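Minutes of the Teaching by Hand Working Meeting
Reltov Lab, kitchen bench, June

Present: Aurélien Carré (chair), Ghazal Hosseinzadeh (minutes and remote control lead), the four operators, two people from the Lelteo software side on the call.
Apologies: the Buzatu hardware team.
Started at 10:05.

1. Last meeting

Minutes accepted with one fix: the spare leader arm is on loan until the end of summer, so please stop asking for the box it came in.

2. Where we are with the play kitchen

Ghazal gave the update and it was a good one! The count of saved demonstrations for the kitchen set now stands at 2222, which is well past what we hoped for when we set the target in spring. She thanked the operators, two of whom had never driven a leader arm before this round and are now among the smoothest on the team.

The green block task is the one everybody wanted to talk about. The operator moves the block between the pot and the burner area, driving the arm by remote control the whole way. Aurélien said the motion has become a pleasure to watch, especially the approach, where people used to come in fast and then fiddle. Operators now bring the wrist over the target first and go straight down with the fingers.

Ghazal asked that we keep the other toys on the counter and the yellow block in the sink for this task. The clutter is part of the point, and we want the policy to get used to ignoring things it hasn't been asked to touch.

Green block task, play kitchen:
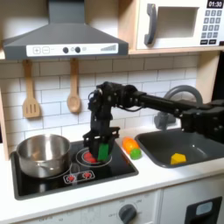
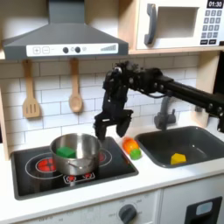
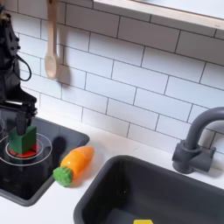 Aurélien then went over the review numbers. From the latest batch, 47 demonstrations were flagged by the reviewers and 31 of those were thrown out. The rest were kept after a second look. Most of the rejected ones had long pauses in the middle, usually when the operator stopped to talk to someone. A few had the block let go too high above the surface. He was clear that small corrections are fine and even welcome (a nudge, a second try at the grasp), and that we should stop deleting demonstrations just for looking a bit untidy. There was a lively discussion on where untidy ends, and we agreed to try the following wording in the guide: if you'd show it to a new operator as a way to recover, keep it.

3. Remote control versus moving the arm by hand

Long item, lots of energy. We have been using remote control for everything in the kitchen, and one of the operators asked if we could try guiding the arm directly, hands on the links, for the short place motions. She had tried this on the drawer bench and loved how natural it felt. You feel the weight of the arm and you know right away when a finger touches something.

Points against: hands and sleeves end up in the camera views, and the gripper still has to be opened and closed with the foot switch, which takes practice. Lelteo pointed out that the logging already supports it, so the cost of a trial is small. Aurélien is in favor. Ghazal is too, with the condition that hands-on demonstrations go in their own folder so we can compare the two fairly.

Agreed: a trial of 70 hands-on demonstrations, same green block task, shared among all four operators.

4. Controls

The new Plakel trigger on the leader handle is a big hit. The travel is shorter and people find it much easier to close gently. One operator with small hands says the lower ring still sits too far out. Ghazal will print a shorter one, and anyone else who wants one should leave their name on the sheet by the door.

There is still a slight lag between the leader and the follower when the video recording starts. Lelteo thinks it's the disk and will send a patch. Until then, wait for the second beep before moving.

5. Operator breaks

Agreed without debate that we swap operators more often. The last few demonstrations before a swap are the ones most likely to be flagged, and wrists get sore. Ghazal will redo the rota.

6. Open day

The question was whether visitors could have a go at teaching the arm a task. Very warm support for this. Visitor attempts will be recorded to a separate drive and kept out of the training set, although Aurélien would love to see what comes out of it. We need a simpler task for beginners, and stirring with the wooden spoon was suggested and then laughed down as much too hard. Ideas to Ghazal, please.

Actions
Ghazal: new folder for hands-on demonstrations, shorter ring, rota.
Aurélien: rewrite the keep or delete section of the guide.
Lelteo: patch for the recording lag.
Operators: hands-on trial, notes in the shared log after each session.

Closed at 11:20. Next meeting same place, once the hands-on trial is done.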